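## 4. Priming the fuel system after a filter change

I do this job every May on our little motor cruiser at Esgate, and the Arkasport manual makes it sound worse than it is. Give yourself about 60 minutes the first time and do it alongside, with the engine cold and the batteries isolated.

1. Turn the fuel cock back on at the tank. I've forgotten this more than once (and pumped away like a fool for ages).
2. Put a rag or an old nappy under the primary filter.
3. Slacken the bleed screw on top of the filter housing with an 11 mm ring spanner. Two turns is plenty, don't take it right out!
4. Work the hand lever on the lift pump until the fuel comes out with no bubbles in it. Mine usually wants 52 strokes or so before it behaves.
5. Nip the screw up while fuel is still flowing.

**Note:** if the lever feels dead, the pump cam is probably sitting at the top of its stroke. Turn the engine over half a turn by hand and try again.
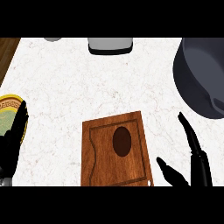 The secondary filter comes next, and it's the one people skip. Same idea, smaller screw, and the copper washer under it really should be a new one. I get mine from Waweru in packs of 4 and still manage to drop one in the bilge most years. Lay your bits out somewhere pale and flat before you start, because dark parts show up so well against a surface like that white marble worktop with the faint veining. An old white tea towel on the saloon table does me fine.

6. Bleed the secondary filter exactly as you did the primary.
7. Slacken one injector union, batteries back on, and crank in short bursts until it spits.
8. Tighten the union, wipe everything down and start her up.

**Caution:** keep your hands and face well clear of the union while cranking. Diesel at that pressure will go straight through skin.

Let her idle for a bit, then check every joint with a dry tissue. The old Grevero filter bowls like to weep at the bottom seal, so look there twice.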